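Gravholm adds tabletop clearing set to Turkutness range

Gravholm has extended its Turkutness tableware range with a clearing and washing-up set for small kitchens, canteens and shared flats. The set goes on sale in March through Godoy stores.

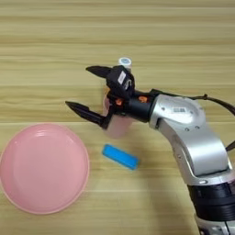 Product Bulletin, Vol. 7, No. 3

A pink plate with a raised rim and a translucent pale pink cup are laid out on light wood. The first production run is 3000 sets, packed at the Drededdale site.

"The rim gives a firm grip when the plate is carried to the sink," said Maximiliano Cisternas, product manager at Gravholm. "The cup is sized to go on the same shelf – no second rack is needed."

Trade orders are accepted in cartons of four.

Shares: 7 | Comments: 3

Related items
Godoy extends spring delivery hours
Drededdale packing hall reopens
Turkutness bowls: revised care sheet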